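Qué pasa cuando quitas las demostraciones malas

11 de mayo de 2026

Llevo desde noviembre con una pregunta bastante simple: si grabamos demostraciones con una pinza de mano, sin robot, y entrenamos con ellas una política por imitación, ¿conviene usar todo lo grabado o filtrar antes? En el grupo había dos opiniones. Olga Bragança decía que filtrar. Yo decía que la variedad compensaba el ruido. Ya tengo números y me toca darle la razón en parte.

El conjunto de partida eran 100 demostraciones de una sola tarea, coger un vaso y dejarlo sobre una bandeja, grabadas en varios rincones de la oficina de Sillari. La trayectoria de la pinza se reconstruye después a partir del vídeo de la muñeca. Ahí está el primer problema: cuando la cámara mira demasiado rato a una pared lisa, la reconstrucción deriva y la acción que aprende la política no es la que hizo la mano.

El filtro, que en el código se llama Lemma, hace una cosa muy sencilla. Reconstruye la trayectoria hacia delante y hacia atrás, compara las dos y descarta la demostración si la diferencia supera un umbral. No mira si la tarea salió bien. Con el umbral que elegimos cayeron 29 y quedaron 71.

Entrené dos políticas con la misma arquitectura, las mismas épocas y la misma semilla. Una con todo, otra con lo filtrado. Después, 50 intentos de cada una en el brazo, con las posiciones iniciales marcadas en la mesa para que fueran las mismas. La política entrenada con todo acertó 33. La filtrada, 41. Los fallos de la primera son casi siempre iguales: llega bien a la zona del vaso y cierra los dedos antes de tiempo, un poco alta.

Hasta aquí gana Olga. La parte que me queda es que, al cambiar a una mesa que no salía en los datos, la diferencia se reduce a 4 aciertos, también sobre 50. Mi sospecha es que el filtro tira más demostraciones de los sitios difíciles, con cristales y contraluz, y que esos sitios hacían falta. Alasdair Cowie propone conservarlas y darles menos peso en la pérdida. Es lo siguiente que voy a probar.

Faltan repeticiones con otras semillas, así que no me fiaría mucho del número de la mesa nueva. El código lo subiré cuando limpie las rutas, que ahora mismo están escritas a mano. 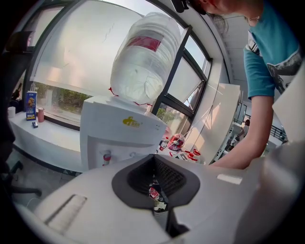
¿Se puede aplicar el filtro mientras se graba, en lugar de hacerlo al final?

Tal como está escrito, solo al terminar cada demostración, porque la pasada hacia atrás necesita el vídeo completo. Se podría avisar entonces a quien graba para que la repita.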